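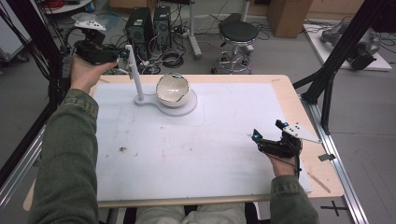
About Zarkden

Zarkden is a calibration laboratory for temperature and humidity instruments. We calibrate thermometers, probes, data loggers and hygrometers for food storage, museums, pharmacies, seed banks and building maintenance departments. The laboratory is located on Hamdy Street in Ramar, with a second receiving counter in Grarnow. All measurement work is done in Ramar. The Grarnow counter accepts and returns instruments only.

We do not manufacture or sell instruments, and we do not take commissions from companies that do. If an instrument fails and cannot be adjusted, the customer receives a report stating the error at each test point and decides what to do with it.

What we calibrate

Liquid-in-glass thermometers, including partial immersion types. The immersion depth must be marked on the stem or given on the order form.

Platinum resistance probes, with or without their readout. A probe sent with its readout is calibrated as a system, and the certificate is valid only for that pairing. Customers who swap probes between readouts should ask for resistance values instead.

Thermocouples of types K, T and J. Used thermocouples are tested at the immersion depth at which they are normally installed, when the customer can tell us what it is.

Data loggers with internal or external sensors. The logging interval should be set to one minute before shipping. Loggers that need a password or vendor software must arrive with both.

Capacitive humidity sensors and chilled mirror instruments. Mechanical hair hygrometers are accepted, but the stated uncertainty is larger and the turnaround is longer, as the element needs time to settle at each point.

Infrared thermometers are not part of our scope. We stopped accepting them when the blackbody source reached the end of its service life, and we have not replaced it.

Equipment and method

Temperature work is done by comparison in stirred liquid baths. The cold bath runs on an ethanol mixture, the middle bath on water and the hot bath on silicone oil. Each bath has its own reference probe, and the references are checked in an ice point and a water triple point cell on a fixed schedule. The working range for contact thermometers ends at 203 °C. Instruments with a wider range can be calibrated up to that limit, and the certificate will say so.

Humidity work is done in a two-pressure generator with a chamber large enough for most wall-mounted loggers. The standard test points are 20, 50 and 80 percent relative humidity at room temperature, taken rising and then falling so that hysteresis can be reported. Other points can be requested. Below 10 percent the settling time more than doubles, and the price reflects this.

Readings are taken after the bath or chamber has been stable for the period given in the procedure for that instrument type. We record the full series and keep it with the job file. Customers may ask for the raw readings at no charge — they are delivered as a plain text table.

Certificates

Every certificate lists the instrument, serial number, test points, reference value, indicated value, correction and expanded uncertainty. Where an instrument was adjusted, the values before and after adjustment are both given. We do not print a due date unless the customer asks for one. The interval between calibrations depends on how the instrument is used, how far it has drifted in the past and what error the user can accept, and the laboratory knows only the second of these.

Pass or fail statements are made only against a tolerance supplied in writing. The decision rule is printed on the second page. When a result lies so close to the tolerance that the uncertainty overlaps it, the statement reads "indeterminate" and the values are left to the customer's judgment.

History

Zarkden began as the instrument room of a cold storage company in Ramar. Its work at that time was limited to dial thermometers in loading docks and produce rooms. Outside customers were accepted later, first from neighboring warehouses and then from pharmacies, and the instrument room became a separate company when outside work exceeded internal work. The former parent company is now an ordinary customer and pays the listed rates.

Humidity was added after the move to Hamdy Street. The old building had no room with adequate temperature control, and several attempts to work around this with an insulated enclosure gave results that were not repeatable. The enclosure is still in use as a storage cabinet for ice point equipment.

The procedure manual currently contains 61 procedures. Withdrawn procedures keep their numbers, so the highest number in use is larger than the count. A copy of any current procedure can be read at the Ramar counter.

Sending instruments

Complete an order form before shipping and place a printed copy in the box. Pack glass thermometers upright in a rigid tube. Mercury thermometers must not be mailed and can be delivered by hand to either counter.

Remove batteries that show signs of leakage. Fresh batteries are fitted at the start of each job and are billed at cost.

Normal turnaround is 10 working days from receipt in Ramar. Instruments left in Grarnow take two days longer in each direction. Columns separated in transit are rejoined where possible before testing, and the certificate notes it.

Unclaimed instruments are held for one year.

Page last revised 11 November 2025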